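Yeoman Children's Day Backpack - Pink

Item no. 2891
Supplied by Skiltley

A small everyday backpack for nursery and the first years of school. It holds a lunch box, a reading folder and a change of clothes. 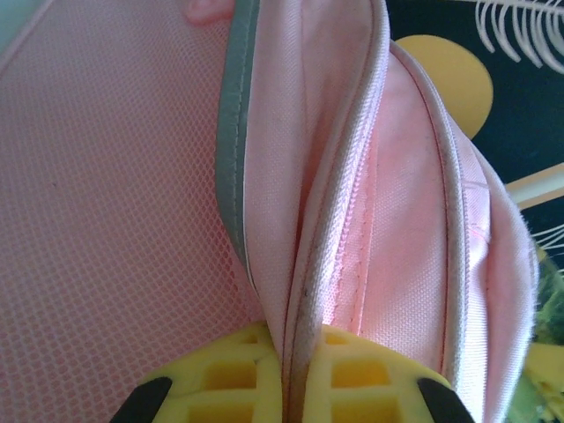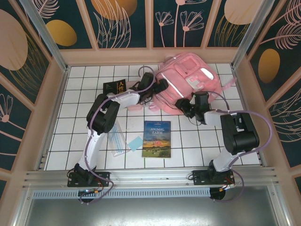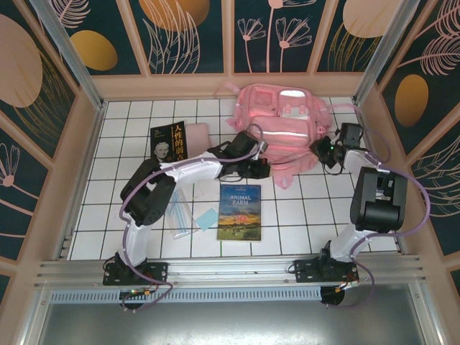 The main compartment closes with a two-way zip and has a name label sewn inside, under the hanging loop. The shoulder straps are padded and can be let out as the child grows. There is a chest clip, which can be taken off if you don't want it.

Height: 31 cm
Inside pockets: 3
Age: from 3 years

Care: sponge clean with warm water and a little washing-up liquid. Do not tumble dry. Crumbs come out most easily if you turn the lining out first - it is only stitched down at the top.

The zip pulls were changed in November 2018 to a larger size. Bags with the older pulls are still covered by the guarantee, and spare pulls can be had free of charge from Divina Dalisay in the parts office. Please quote the item number when you write.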